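Stand der Dinge: Wäsche falten

Im Mai hatte ich hier behauptet, dass Maschinen im Haushalt an Stoff scheitern und nicht an Treppen. Dazu kamen Rückfragen, vor allem von Toon Boersma, der bei Verbeke Verpackungslinien in Betrieb nimmt und die Sache optimistischer sieht. Deshalb eine etwas längere Begründung.

Ein Karton hat sechs Freiheitsgrade. Kennt man Lage und Orientierung, ist der Griff ein gelöstes Problem, und der Rest ist Taktzeit. Ein Handtuch hat so viele Freiheitsgrade, wie man Stützpunkte ins Modell schreibt, und nach jedem Kontakt stehen andere Zahlen darin. Die Industrie umgeht das seit Jahrzehnten mit Klemmschienen, Saugbändern und festen Formaten. In der Wohnung fehlt diese Vorrichtung, also muss die Hand sie ersetzen.

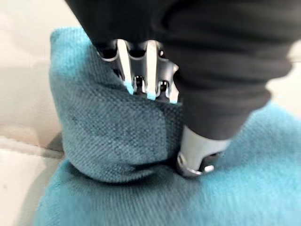 Greifen ist beim Falten der unterschätzte Teil. Die meisten Vorführungen beginnen mit einem ausgebreiteten Tuch und einer Kante, die sich gut vom Untergrund abhebt. Interessant wird es, wenn zwischen den Fingern mehr Material landet als geplant. Bei dem blaugrünen Gewebe hier steckt zwischen den Metallfingern ein ganzer Wulst, der Stoff ist an der Kontaktstelle zu einem engen Grat zusammengedrückt. Für das Anheben reicht so ein Griff vermutlich. Für eine saubere Faltkante bräuchte man genau eine Lage, und die Lagenzahl lässt sich aus der Fingerstellung allein schlecht schätzen. Eine Kamera am Handgelenk hilft wenig, wenn die Hand selbst die halbe Sicht verdeckt.

Boersma hält dagegen, dass man das mit Kraftmessung erledigt. Im Prinzip ja. Ich habe mir dazu die Unterlagen zum Mandeck angesehen, einem Tischgerät mit zwei Fingern, und die Versuchsreihe nachgerechnet, die Bradier dazu veröffentlicht hat: 187 Griffe in Frottee, davon fast 40 mit doppelter Lage. Erkannt wurden davon 9. Der Rest lief als korrekter Griff durch und fiel erst beim Ablegen auf.

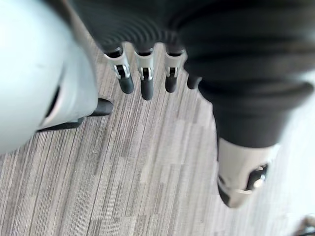 Mehr Finger lösen das übrigens nicht automatisch. Eine mehrgliedrige Hand kann Stoff nachführen, also zwischen Daumen und Zeigefinger verschieben, bis die Kante sitzt. Das ist der eigentliche Gewinn gegenüber dem Parallelgreifer. Dafür steigt der Aufwand in der Regelung, und jedes zusätzliche Gelenk bringt Spiel, Reibung und eine weitere Stelle, an der sich Fusseln sammeln. Ich kenne keine Wartungsanleitung, die Fusseln ernst nimmt.

Dazu kommt die Reihenfolge. Ein Mensch greift zwei Ecken, schüttelt einmal und lässt die Schwerkraft den größten Teil der Arbeit machen. Dieses Schütteln ist dynamisch, kurz und schwer zu simulieren – die meisten Systeme lassen es weg und legen stattdessen langsam ab. Das kostet Zeit und lässt Falten stehen.

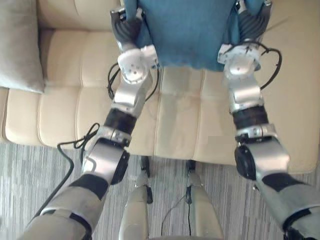 Lohnt sich so eine Maschine heute für einen normalen Haushalt? Für Handtücher in einem Format vielleicht in ein paar Jahren, für einen gemischten Wäschekorb auf absehbare Zeit nicht.

In der Werkhalle sieht die Rechnung anders aus. Rerketti faltet Putztücher, immer dieselbe Größe, immer dieselbe Lage auf dem Band, und kommt mit 2 Achsen und einem Schwert aus. Eine Hand wäre dort Verschwendung. Offen ist nur der Übergang vom Sammelbehälter aufs Band, den dort weiterhin Leute von Hand erledigen, und das ist wieder genau das Vereinzeln von weichem Material.

Die Tabelle mit den nachgerechneten Griffen reiche ich nach, sobald ich die Spaltennamen vereinheitlicht habe. Wer eigene Messungen an Frottee oder Leinen hat, bitte mit Flächengewicht schicken, sonst kann ich sie nicht einordnen.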